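Istedar Home Skills: progress report to the Habte Fund, October

Dear Muammer,

It's been a terrific couple of months and I'm glad to finally put it on paper for you! When we last wrote, the folding sessions were still a plan on the back of an intake form. We now have 6 households taking part, and 15 people who come along regularly, teenagers included.

We dropped the folding boards. They looked great in the catalogue, but people left them in a cupboard and went back to bundling everything up. So we've moved to working on the bed, with whatever is in the clean pile, and it suits everyone much better. You spread one thing out, sort the sleeves, smooth the body, fold, and go back for the next. Sweatshirts have become the favourite practice piece (T-shirts are too floppy for beginners, and fitted sheets can wait until the new year). 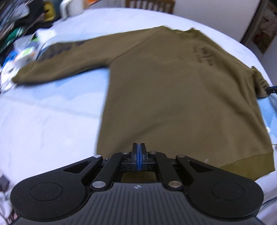
Olive-green sweatshirt laid flat on a white sheet, one sleeve stretched out and the other down along the body.

Sleeves are where most people come unstuck, so Eldana has rewritten that page of the Kirnix booklet. The old version had both arms crossing over the back in one go. Hers does one sleeve at a time, then brings the hem up to the neckline, and she has added a note on keeping the ribbed band straight. It reads so much better, and the Tigrinya and Turkish versions are nearly ready for the printer.

Spending is on track. We've used $1000 of the materials line, mostly on booklets, hampers and drawer dividers from Ferkix. The dividers came in a size too wide for the older dressers and 2 boxes have gone back for exchange. We'd like to shift what's left of the folding board money over to hangers, if you're happy with that. Could you let me know before we place the next order?

Next up is winter storage: coats, quilts and the dreaded top shelf. A few families have already asked to go first, and we can't wait to get started!

Warm regards,
Eldana Weldu and the Istedar team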